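Subject: Re: [slats] Sorting the loose wooden pieces
From: Keegan Sawatzky

Marlene Cormier wrote:
> Do the notched pieces go in with the plain ones?
> I have 70 of them in one bag and no labels.

No. Keep them separate. On the Liltcombe rack the notch faces inward, low on the right – a plain bar in that position leaves the shelf free to slide. Sort by notch first, then by length. The short ones are 52 mm.

I do mine on the bed over a patterned sheet, with a shallow open box alongside. 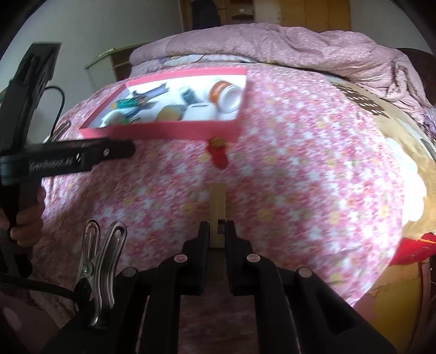
Check the upper end as well. If it tapers, that end goes up. Bag the two types separately and write the length on each bag. Florante has the old parts list if you need it.

Keegan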